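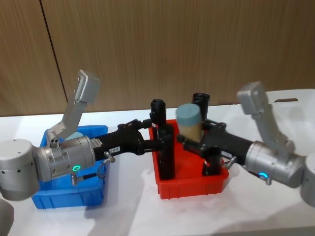 *Both arms over the red bin at the Umerance bench.*

I'd been promised a good robot horror story, so I turned up on a wet Sunday with a notebook and far too many biscuits. Ajith Suvarna laughed when I asked about it. "No sparks," he said. "Sorry! It just squeezed when it should have let go."

The cell is called Pomora, and its job sounds dull until you watch it. Two arms sort upright containers between plastic bins, passing things about, and a lot of what they handle is wrapped in black. Ajith runs it most days. He told me the fault had been hiding in plain sight for weeks — a release command that went missing every so often, always on the left.

"You'd get a perfect run," he said, "700 picks, lovely. Then on the next one the left gripper hangs on, the right one comes in for its turn, and you've got two machines having a tug of war."

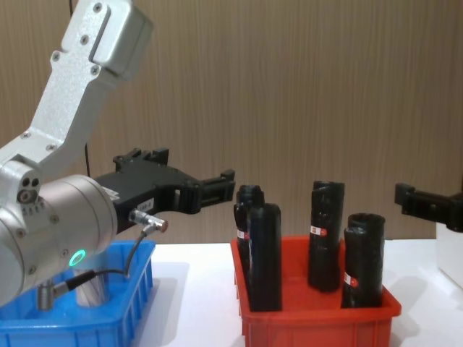
*The left gripper with its jaws slightly open, cable looping underneath.*

So what was it? I assumed software (I always assume software), and so did they. They spent 22 days going through logs. Bleddyn Harries, who had joined Ajith by this point and was already into the biscuits, was the one who got fed up and wiggled the connector by hand. The signal dropped out straight away.

"I felt daft," Bleddyn said. "All that reading, and it was a plug that hadn't been done up tight. It only let go when the wrist was turned a certain way."

What bothered them more was what the cell did next, or didn't do. When the signal vanished, the gripper kept its last force and the status light stayed green. As far as the controller knew, everything was fine. Ajith had once put his hand in to free a container, thinking the arm was idle, and the other arm moved. He wasn't hurt, but he told me he went and sat in the car for a bit.

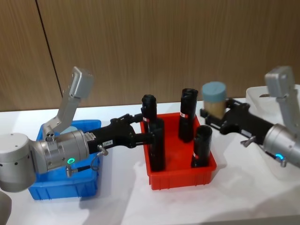

*Left arm green, right arm blue, each with something in its grip.*

I asked if the colours meant anything to a person standing there. "They meant less than we thought," Ajith said. They'd been treating green as safe to reach in, and it had never been designed to say that! The rule now is that hands stay out until the stop button is in and the arms have been locked off, however silly the job. There's also a check on the gripper signal: if it goes quiet for 60 milliseconds, both arms halt together.

Bleddyn made me stand back while he showed me. He pulled the plug, everything froze, and I may have squeaked. They've cut the closing force to 70 per cent as well, which has been kinder to the wrapping.

Not everyone thinks that's enough, and I had messages as soon as I mentioned the story to people who work with these things. 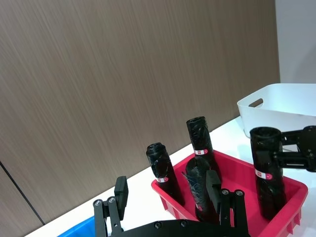
Barua wrote to me that halting both arms is fine as far as it goes, but a gripper that stops while holding something still has to be opened by somebody, and that somebody's fingers will be right next to it. What's the plan for that bit? I passed the question on and Ajith rang me back the same evening. There's a manual release on order from Hudik, he said, and until it's fitted they power the whole cell down and leave whatever is stuck exactly where it is until two of them are there to deal with it.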